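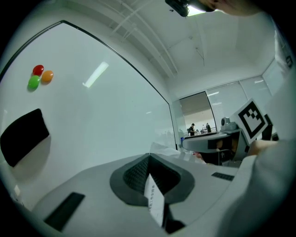 Whiteboard magnets that hold more than one sheet

Stusix Forums > Office and Classroom > Boards and Walls

gluepot_meg
Posted 9:14 am
We've just had a big white board put in the meeting room at work and I've been asked to sort out what goes with it. There's a budget of 80 dollars for magnets, pens and an eraser. The board is magnetic, I've checked with a fridge magnet.
My question is about the little coloured magnets, the shiny ones that look like lollies. They look nice and everyone likes them, but I've read they won't hold much. We mostly put up A4 sheets and now and then an A3 floor plan. Does anyone use them every day?

Tarrant
Posted 9:31 am
They hold one sheet of A4. Two if the paper is thin. Put a floor plan under one and it slides down the board over the course of the morning. Get the plain round ones with a proper neodymium disc in them.

seidu_a
Posted 9:50 am
I don't agree that they're all weak. It depends what's inside. We bought a pack of 20 from Gazi and they hold four sheets without moving. The ones from the discount shop had a bit of ferrite the size of a lentil glued in the back and they were useless. Same look from the front.
If the listing doesn't say what the magnet is, assume ferrite.

Tarrant
Posted 9:58 am
Four sheets of what? I had the Gazi ones and they were fine for the first year, then the glue let go. The coloured part came off in my hand and the magnet stayed on the board.

seidu_a
Posted 10:06 am
80 gsm copy paper. Mine are in their third year and none have come apart. You might have had an earlier batch.

Līga Eglītis
Posted 10:40 am
One thing to check is whether the board is steel or glass. Glass boards need the strong magnets because the steel sheet sits behind the glass, so there's a gap. A fridge magnet might stay up by itself on one but it won't hold paper.
Also, please don't use anything that looks like a lolly if small kids come into the building. We run a homework club in our meeting room in Zillville and we took all the small magnets down. Swallowing two of them is a hospital trip. We use long magnetic strips now.

gluepot_meg
Posted 11:22 am
Thanks all. It's steel, the installer left the paperwork. No kids here apart from the odd school holiday visit, but I take the point and I'll keep it in mind.
What about glare? The ceiling lights show up as a long streak on it and the people on that side of the table can't read anything in the streak. Is that fixed by a different colour pen or do I have to move the table?

Dunc_fitout
Posted 12:05 pm
Move the table, or turn off the row of lights nearest the board if they're switched separately. Pen colour makes a small difference. Black and dark blue are the only ones I'd bother with on a glossy board. Orange and green disappear from the back of the room.
Some boards come with brackets that let you tip the top forward a few degrees. That shifts the reflection towards the floor. Ask the installer before you drill anything.

Līga Eglītis
Posted 12:18 pm
Green is fine if the pen is fresh. We use it every week.

Dunc_fitout
Posted 12:26 pm
In a small room, sure. Ours seats 20 and the back row complained.

Tarrant
Posted 1:10 pm
On the eraser - skip the magnetic felt block. It fills up with dust and smears after a month or so. Microfibre cloth and a spray bottle of water. Wash the cloth.

seidu_a
Posted 1:35 pm
People walk off with cloths. A block stays where you put it. Batelell sell one with peel-off layers, the 922, and you tear off the dirty one when it starts to smear. I keep a cloth in the drawer for the end of the day.

gluepot_meg
Posted 3:47 pm
OK, I've gone with the 20 pack, eight black pens, four blue and the block with the layers. Came in under budget with enough left for some strips for the floor plans. The lights are on separate switches, so I'll try that before we shift the table. The installer is back in May for the pinboards and I'll ask about brackets then.

Tarrant
Posted 4:02 pm
Let us know how the glue goes.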